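Workshop Assistant (Wood Sorting and Packing), fixed term
Vakness Wood Reclamation, Ernden site
Reference: 1524

Vakness invites applications for the post of Workshop Assistant at its Ernden site. Two posts are available, each for 39 hours a week, and both are offered until the end of October with the possibility of extension.

The successful candidates will join the small-parts section, where short lengths of reclaimed timber are sorted, checked and packed for schools and craft suppliers. Much of the material is small and rough-edged, and must be handled piece by piece. Applicants should be comfortable with careful, repetitive work and should be able to tell sound timber from split or rotten stock – training in this will be given during the first fortnight.

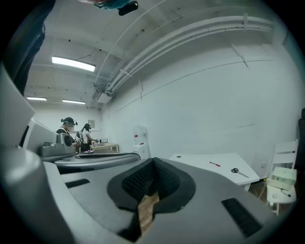 The post is based indoors for the whole of the working day. Duties include sorting offcuts by size and type, removing pieces unfit for sale, filling and labelling boxes, and leaving benches and floor clear at the end of each shift. Assistants may also be asked to help with deliveries to the Tumness store. Boxes are kept to a manageable weight, but the work involves standing for long periods.

No formal qualifications are required. Previous experience in a joinery, timber yard or packing room would be welcome. Applicants must be aged 18 or over and able to follow written instructions in English. Gloves, overalls and safety footwear are supplied by the employer.

Applications should consist of a covering letter and the names of two referees, addressed to Graziella Sorrentino, Personnel Office, Vakness, Ernden, and quoting the reference above. The closing date is February 15, 2021. Shortlisted candidates will be invited to a practical sorting exercise lasting 60 minutes, followed by a short interview with the section supervisor, Mostafa El Fassi.

Travel costs for interview can be repaid on production of receipts – please keep the originals.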